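# Pest proofing check: Ulloa Bakery Stores, Unit 11

Completed by Batico Site Services, December
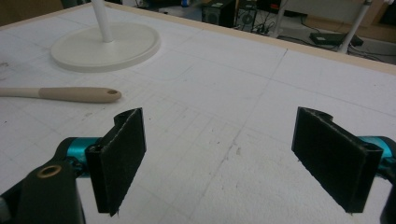 *Gripper fingers over a ruled white tabletop.*

**Outside**

- [x] Bins closed and lids fit. Two wheeled bins need a wash.
- [x] Drains covered.
- [ ] Gap under the roller door. **Fail.** Daylight showing at the left-hand end. Fit a new bristle strip along the full width.
- [ ] Plants kept back from the wall. Ivy has reached the air bricks on the Budisus side. Cut back before the next visit.

**Dry goods store**

- [x] Stock off the floor and clear of the walls.
- [x] No droppings, gnaw marks or smear marks.
- [ ] Flour spills cleared the same day. Old flour behind rack 3, with a few beetles in it. Bag up, vacuum and check the sacks on the bottom shelf.
- [x] Stock dates in order.

**Monitors and bait**

- [x] Indoor moth traps changed. Low catch in all of them.
- [x] Outside bait boxes locked and labelled. No takes.
- [ ] Box by the Andositz loading bay has come off its fixing. Refix to the wall and mark it on the site plan, which still shows the old position.

**Staff areas**

- [x] Food kept in lidded tubs.
- [ ] Fly screen on the canteen window torn, 200 mm along the lower edge. Tape is holding for now. Needs new mesh before spring.

**Follow-up**

Door strip and flour clean within 30 days. Other items can wait for the next routine visit. Please keep this sheet in the pest folder with the bait map.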